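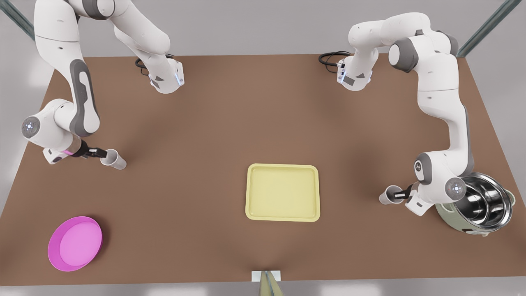
Rowena Marquez thinks we all blamed the wrong joint. It was never the wrist, she told me over a very long pot of tea, it was the moment both hands decided they were finished at once.

She's talking about the fault that held up the Granska project through most of November, and I have to admit I found it oddly gripping. The job sounds like nothing at all. Two arms, two paper cups, one yellow tray between them. In simulation the pair had done it 181 times without a bother, and everyone at Cidmont was feeling pretty pleased with themselves.

Then came the real bench, and the left arm simply didn't stop. It carried on past the tray with its cup still in the gripper and ran into the right arm, hard enough to crack a joint cover. The safety stop cut in, but later than anyone liked (Birgit Kleinschmidt had been reaching over to straighten a plate only a minute earlier, and she still goes a bit quiet when it comes up).

Gilang Chong spent nine days going back through the simulated runs, cups tipped on their sides and facing each other across the brown table, before he found it. Each arm was waiting for a message that the other was clear. If both messages went out together, one got dropped, and the arm that missed out kept following its old path. The simulator had been politely sending them one after the other.

The cure was a small bit of code and a much bigger change of habit. Nobody puts a hand over the bench now until both arms are powered down, and the two grippers take turns at the tray. It's slower, and Rowena doesn't mind a bit.

More in this section
Pornthip Paisan on teaching machines to wait
Inside the Pillen repair shop
Sisodia's quiet warehouse
Letters: who gets to press the red button?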